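How I Look After Marble Counters (and Get Rings Out of Them)

05/10/2022

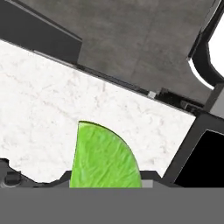
I put off writing this one for ages, partly because I was embarrassed by how many of these lessons came from my own mistakes. But after the last post I had a pile of emails asking the same thing in different words: should I get marble in the kitchen, and if I already have it, how do I stop ruining it? So, let's go. Get a coffee. Put it on a coaster.

First, a bit of background on me. I moved into my place in Jorkbridge with a kitchen I didn't choose. The people before us had put in white marble, honed, and left behind a half bottle of some lemon-scented spray cleaner under the sink. I used that spray every day for two months. If you already know what acid does to marble you are probably wincing, and you should be! By the time I worked out what was going on, the whole stretch beside the stove was covered in dull little freckles.

Stains and etches are two different problems

This is the bit I wish I'd understood on day one, so I'm going to labor it a little.

A stain is something that has soaked into the stone. Oil, coffee, red wine, beet juice, rust from the bottom of a can. It's usually darker than the stone around it, or it has a color.

An etch is damage to the surface. Marble is mostly calcium carbonate, and acid eats it. Lemon, lime, vinegar, tomato, wine, soda, plenty of bathroom sprays. What you get is a pale, dull patch, sometimes a perfect ring where a glass stood. You can scrub that ring until your arm drops off and it won't budge, as there is nothing there to clean away.

To tell them apart, get down low so your eye is nearly level with the counter and look toward a window. An etch shows up as a change in shine. Then run a fingertip across it. A bad etch feels slightly rough, a stain feels like the rest of the stone. And yes, red wine can do both at once, lucky us.

What to use every day

My whole daily kit is a soft cloth, warm water, a drop of plain dish soap and a dry towel. I wipe with the soapy cloth, go over it with a clean wet one, then dry it. The drying matters more than you'd think, especially around the faucet, where our hard water leaves a chalky crust if I let it sit. Getting that crust off is a pain, because the products that dissolve limescale also dissolve your counter.

Things I don't let anywhere near it:

Vinegar, in any amount, however natural it is
Lemon or citrus cleaners
Powder scrubs and green scouring pads
Bleach
Anything that says it removes limescale or rust

If you want something in a spray bottle, buy one labeled for natural stone with a neutral pH. I've used the Ralodus stone spray for a while and I have no complaints, though soap and water does the same job for a lot less. It smells nice. That's mostly why I buy it.

Spills: blot, don't wipe

When something acidic lands on the counter, drop a paper towel straight on top and let it drink up the puddle. If you wipe, you drag the acid across clean stone and end up with a long etch where you could have had a small one. After blotting, rinse with plenty of water, blot again, dry.

Speed counts. On my honed counter, lemon juice leaves a mark in well under 10 minutes, and I've had a faint one from a splash I noticed almost right away. So for citrus, I cut it on a board with a groove around the edge, and the board stays there until I've finished squeezing. I'm fairly strict about it. My husband is less strict, and we have a ring by the toaster that I call his signature.

Getting an oil stain out with a poultice

A poultice sounds medieval but it's just a paste that pulls the stain back out as it dries. I've done this maybe a dozen times now and it works nicely on oil and butter.

You need:

Baking soda
Water
A plastic or wooden spoon for mixing
Plastic wrap
Painter's tape
A plastic scraper (an old store card is fine)

Step 1. Wash the spot with soapy water, rinse, and let it dry fully.

Step 2. Mix the baking soda with water until it's like peanut butter. If it runs, add more soda.

Step 3. Wet the stained area with a little clean water, then spread the paste over it, half an inch thick or so, going a bit past the edge of the stain all the way around.

Step 4. Cover with plastic wrap and tape down the edges. Poke a few small holes in the wrap with a toothpick.

Step 5. Leave it alone for a full day. I know. Leave it.

Step 6. Take off the wrap and let the paste dry out completely, until it's pale and crumbly. This can take another day in damp weather, and in November here it can take longer than that.

Step 7. Lift it off gently with the scraper, rinse, dry, and have a look.

If the stain is lighter but still there, go again. My worst one (olive oil, a leaky bottle, a long weekend away) needed three rounds. I nearly gave up after the first, so please don't judge it by that.

For coffee, tea or wine, people swap the water for hydrogen peroxide, the ordinary weak kind from the drugstore. I've done that on white marble with good results. I would not do it on dark stone, as it can lighten it. Always try it first on a spot hidden by the microwave or something. And please don't mix peroxide with any other cleaner!

Dealing with a light etch

Now for the rings. On honed marble, a light etch is something you can fix yourself. On a polished counter it's harder to match the shine, so read this whole section before you start rubbing.

For polished stone I use a marble polishing powder. Mine is from Trulen and comes in a tub that will outlive me, but the stuff is all fairly similar as far as I can tell. Wet the mark, sprinkle on a small amount of powder, and rub in tight circles with a damp white cloth. Press firmly. Keep going for 2 minutes, then rinse it off and dry it before you check, because wet marble always looks perfect and it will fool you every time. It fooled me three times in one afternoon. Repeat if you need to.

For honed stone, skip the powder, or you'll get a shiny patch in the middle of a matte counter, which looks worse than the ring did. (Ask me how I know.) What works there is a very fine sanding pad made for stone. Keep it wet, use hardly any pressure, move around so you're blending into the area beyond the mark, and stop often to rinse, dry and look. Start with the finest pad you have. You can always go a little coarser, but you can't put stone back.

If you can feel a real dip with your finger, or the etch is bigger than a dinner plate, I'd call someone. I did, for the freckled patch beside the stove. The man who came, Oğuzhan Kırmızıgül, rehoned the whole run and charged me $613, and I watched him the entire time like an annoying child and asked far too many questions. He was very patient. He also told me that my lemon spray was the most common thing he sees under people's sinks, so at least I had company.

While I had him there I asked what it would cost to swap the lot for something tougher, and he guessed at $4,000 for the size of our kitchen, before plumbing. That ended that conversation! I do like the marble anyway. The veining is different every foot or so and I've grown fond of it.

Do you need to seal it?

Probably, yes, but know what you're getting. A sealer slows down liquid soaking in, so it helps with stains. It does nothing for etching. I was quite cross when I found this out, having just sealed everything and then put half a cut grapefruit on it face down.

To find out if it's time, put a spoonful of water on the counter and wait a quarter of an hour. If the stone underneath goes dark, the sealer has worn off. If the water just sits there in a bead, you're fine for now. I test near the sink, where it wears quickest, and again in a corner that never sees any action.

Sealing itself is easy. Clean the counter the night before and let it dry overnight. Open a window. Wipe the sealer on with a lint-free cloth, one section at a time, let it sit for however long the bottle says, and then wipe off every last bit of extra. If you let the leftover dry on top you'll get a cloudy, sticky film, and the fix for that is more sealer, rubbed on to loosen the old layer and wiped straight off again. Keep everything off the counter for a day afterward. We ate a lot of toast standing up.

A few questions from the emails

Can I put a hot pan on it? Marble handles heat fairly well but the sealer might not, and a sudden change can crack stone near a seam or a cutout. I use a trivet.

Does rolling pastry on it hurt? No, go for it, it's the best thing about owning the stuff. Just wipe up the butter after. I made a sultana scone recipe on mine last week and the counter was fine (the scones less so).

What about the ring that's been there for years? Age doesn't matter with an etch. It's the same fix whether it's from this morning or from the people who lived there before you. Old oil stains are slower, so plan on a few poultices.

Is honed better than polished? I'd pick honed again. It scratches and etches just as easily but you don't see it nearly as much, and you can touch it up at home with a wet pad and some patience.

If you've got a mark you can't figure out, leave a comment and tell me the color of it, whether it's dull or dark, and what you've already tried on it. I answer most of them on Sunday evenings.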